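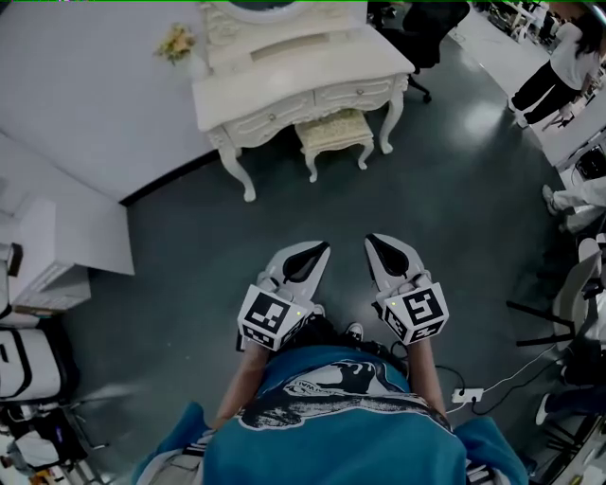
Gripper pair with marker cubes, held out facing the vanity.

Search this site Enter keywords

Hand-Held Gripper Recording: Frequently Asked Questions

These answers cover the Kaltard working rules for recording manipulation tasks with paired hand-held grippers. They apply at the Fasorham and Peltonen sites. Bistari follows the same rules except where its own site sheet is stricter.

Who has to follow these rules?
Anyone who holds a gripper, sets up furniture for a task, or signs off on recordings. Visitors to the floor follow the clearance rules only.

How is a marker cube checked before a session?
Look at every printed face under the room lights. Reject a cube with glare, a lifted corner, a scratch across the pattern, or play in the mount. The left and right cubes must carry different codes. Swapping them between hands makes the whole session unusable, even when the files look normal.

Can I clean the markers with alcohol?
No. Use a dry cloth. Solvent dulls the black areas and detection suffers long before the damage is easy to see.

What is the rule for cables?
A gripper cable runs down the operator's side, never across the front of the body. Power strips and floor cables stay out of the walking path. If a task needs a path across a cable, move the cable or change the task.

How long may one operator record?
Up to 40 minutes, followed by a break away from the equipment. Time spent waiting with the grippers raised counts as recording time.

Do both hands have to stay in view?
The marker cubes do, for the approach and the grasp. Short losses during a reach are accepted – up to 2 seconds per episode. Longer losses are flagged and the episode is repeated.
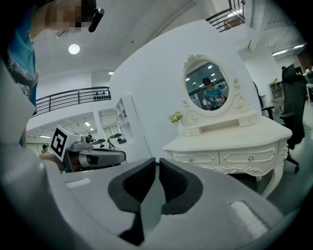 Hawi Adugna objects to that limit: two seconds is too generous for drawer work, where most of the useful motion is over in less time than that. The point is fair, and site leads may set a shorter limit for drawers and small knobs. Write it on the task card before the first episode. A limit changed partway through a batch can't be applied backward.

What about mirrors and other reflective furniture?
They are allowed. Note the mirror on the task card and check that reflected markers are not being tracked as real ones. People who appear only in a reflection are covered by the same privacy rules as people in direct view.

Do faces have to be blurred?
Yes, before files leave the site. Automatic blurring is a first pass. A reviewer checks it, including the background.

How many episodes make up a batch?
The target is 3,000 accepted episodes. The August batch at Fasorham closed at 3,132, and the extra episodes were kept. Rejected episodes never count toward the target.

Can I delete a bad episode?
No. Mark it rejected and give the reason code. Deletion is done centrally after review.

Where do I report a fault in the equipment?
Use the fault log at your site and tag the gripper. A tagged gripper stays out of use until the lead removes the tag.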